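From: Cyril Hebden
To: Mellor Knitters list
Re: Folding woollies

> Do you hang your jumpers or fold them? Mine have all
> gone long in the arms.

Fold them, please! I hung mine for years - such a pity - and the shoulders never forgave me. I lay each one out on the bed, bring the sleeves in, then fold it up from the hem, and if there are sequins on the front I slip a bit of tissue in between. 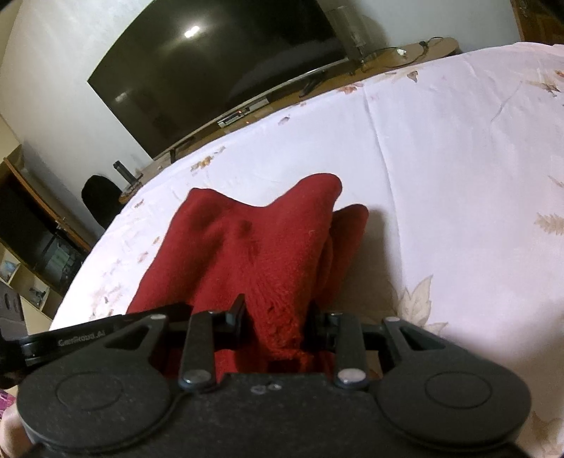
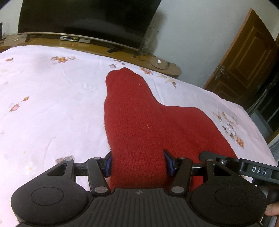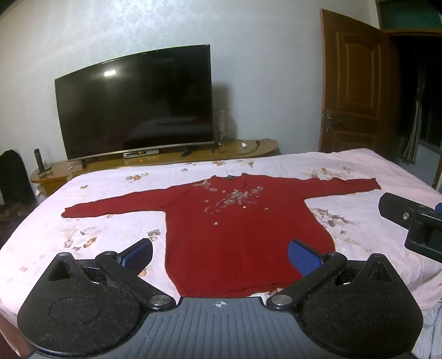
Do let them air overnight before they go in the drawer, and I'd leave the vacuum bags alone until June at least. Love to all at Tuesday group,

Cyril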